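Category: Election Administration / Polling Place Guides

Section 4. Opening the Polling Place

This section applies to all precincts using the Odosix check-in tablet and the Balogh ballot scanner. It replaces the June edition. Read it in full before the morning of the election.

4.1 Before the doors open

1. Arrive no later than 60 minutes before the posted opening time. The presiding officer signs the arrival sheet first.
2. Compare the precinct number on the supply case with the number on your assignment letter. If they differ, do not break the seal. Call the Gunidus County elections desk at extension 739.
3. Break the seal with two workers present, one from each party where possible. Write the seal number in the opening log.
4. Place the scanner within sight of the check-in table, but far enough away that no one in line can read a ballot.
5. Set up the voting booths with their open sides facing a wall.

NOTE: Precincts in the Toten district share a building with a second precinct. Each must keep its own supply case, log and line of voters.

4.2 Starting the scanner

1. Open the ballot box and confirm that it is empty. Both workers must look inside before it is locked.
2. Connect the power cord directly to a wall outlet and switch the scanner on.
3. Wait for the ready message, then print the zero report. Every contest must show a total of zero.
4. Both workers sign the report. Leave it attached to the roll.

CAUTION: Do not restart the scanner while a report is printing. If the paper jams, open the side door, clear the roll and select Reprint.

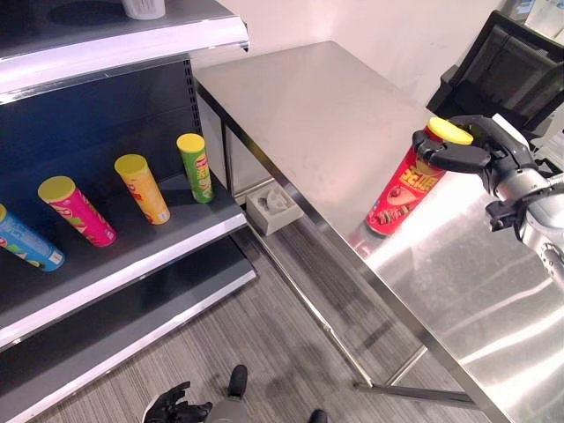 If any contest shows a total other than zero, the scanner may not be used. Lock it, note the time in the log, and direct voters to the emergency ballot slot until a replacement unit arrives.

4.3 Starting the check-in tablets

1. Turn on each tablet and enter the precinct code from the sealed envelope.
2. Confirm that the voter count on the screen is the same on all tablets.
3. Keep the printed voter list at the table - it remains the official record if the tablets lose their connection.

NOTE: Some 143 precincts have been issued a spare tablet. Leave the spare charging and switched off unless it is needed.

4.4 Observers and security

Accredited observers may enter once the zero report is signed. They must wear their badges and may not handle ballots or equipment. Police officers on duty remain outside the voting room unless the presiding officer requests assistance. Any such request must be entered in the log - with the time and the reason - before the end of the day.

Last updated: October 22, 2026

Shares: 2

Related sections
Section 3. Receiving and Storing the Supply Case
Section 5. Checking In Voters
Section 6. Provisional and Emergency Ballots
Section 9. Closing the Polls and Returning Materials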